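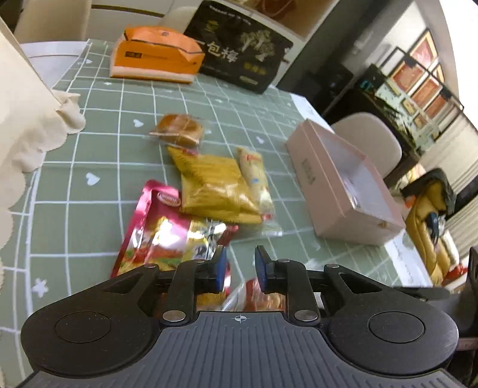

Week 5 – Collecting demonstrations by hand

Course notes, Robot Learning Lab. Instructor: Davina Dunbar. Lab sessions: Archie Geddes.
Updated 4 Mar 2026.

Last week we trained a policy on demonstrations that were already cleaned and cut. This week you collect your own. The task is packing snacks: pick one item from a table, place it in an open box, and return to the start position. Each pair hands in 196 episodes, and the class set has a target of 1574 when the older Clornier episodes are added in.

What an episode contains

An episode is one pick and one place. It begins with the fingers open and the item in view, and it ends when the fingers are open again and clear of the box. If you pick up two items, save them as two episodes. Do not record a whole table being cleared and plan to split it later. Last May's class did that, and Warrick Pomare spent most of the month finding the cut points.

Choice of items

Snack packaging is hard for a gripper in several different ways. Foil and cellophane crinkle and reflect light, so the same bag can look quite different from one angle to the next. A slim wrapped stick has to be approached across its narrow side. A bun in plastic wrap will squash if you close too far, and the policy will copy the squashing. Stiff boxes are the easy case and should not make up most of your set.

Use at least 5 kinds of item per table. Leave other things where they are: boxes at the back, paper, chairs, a patterned tablecloth. A policy trained only on bare tables tends to fail as soon as it sees a print or a busy room.

Moving the gripper

Approach at a steady speed. People slow down a lot just before contact, and the model learns the pause. Keep the item visible between the finger pads for as long as you can. Small items disappear under the gripper body in the last part of the approach, so come in at a slight angle.

Keep your other hand out of view. If a bag slides when you touch it, follow it and finish the grasp – recoveries are useful. If you drop the item outside the box, end the episode and mark it as failed. Failed episodes are kept in their own folder and do not count toward your 196.

Between episodes

Move at least two items and turn one of them. Change where you stand every ten episodes. Move the box now and then too. In the Söderlund set it stayed on the same side throughout, and the trained policy reached to that side even when the box was somewhere else.

Log sheet

Write down the episode number, item, result and anything odd. One line is enough. "Stick rolled, got it second try" is a good note. "OK" is not.

Before the next lab

Upload to the Sadeck folder under your pair name. Ruaridh Drummond will run the timing check on the first 500 episodes to arrive and send back any with missing video. Reading: chapter 5, sections on action noise and dataset coverage.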